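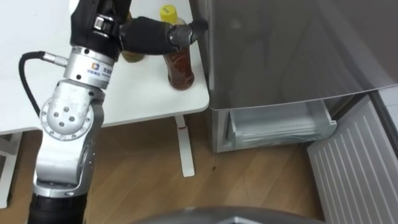
Glare was the main source of error in our survey of study room lighting at Tresden. Readings were taken at desk height in 23 rooms, with a target of 300 lux. A white tabletop throws more light back towards the reader than a dark one, so desk colour was logged with each reading. Everaldo Assunção repeated the set in October – the blinds were closed both times.

2. Results

Rooms facing the car park fell below target at the rear desks. The lowest reading was 70 lux.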